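Shared workshop's two-armed dish loader takes shape in Brurlow

Members of the Uvgate shared workshop in Brurlow have moved their two-armed robot on to crockery, after more than 18 months of evening work on the build.

The project, known as Probert, has a pair of arms bolted to an aluminium rail along the front of a white table. The job is to load a wire dish rack. The group has spent £1,823 on it so far, mostly on motors, and the workshop's members have covered the cost between them.
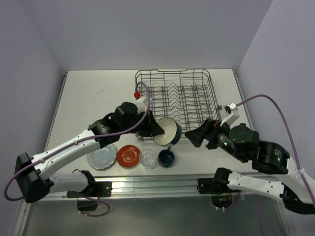

Probert's left gripper against the rim of a bowl, in front of the dish rack.

The arms are driven by hand at this stage, with the movements recorded for later use. A session lasts 20 minutes and is then checked on a laptop before the next one starts. Bowls have given the most trouble — the rims are slippery and the grippers were first made for wooden blocks. New fingertips are being tried this month.

Drarnard, the hardware shop on the same street, let the group have offcuts and fixings at cost.

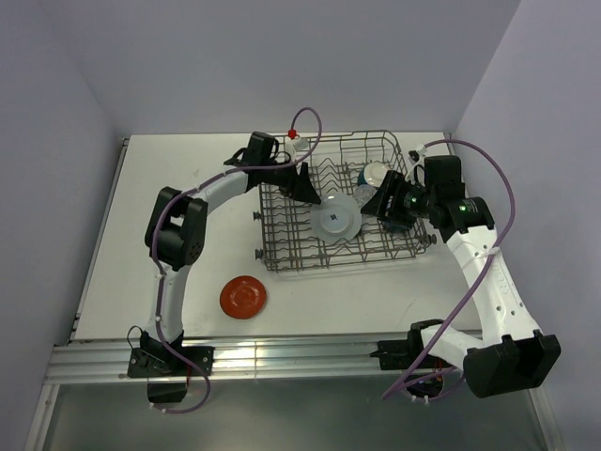
Can anyone come and see it?
Visitors are welcome at the workshop's open evening in May, from 7 pm, and there is no charge. Space is limited to 36 people and places can be booked at the front desk.

The group plans to publish its parts list and wiring notes after the open evening. Work on cutlery will start once the plates and bowls are going in reliably.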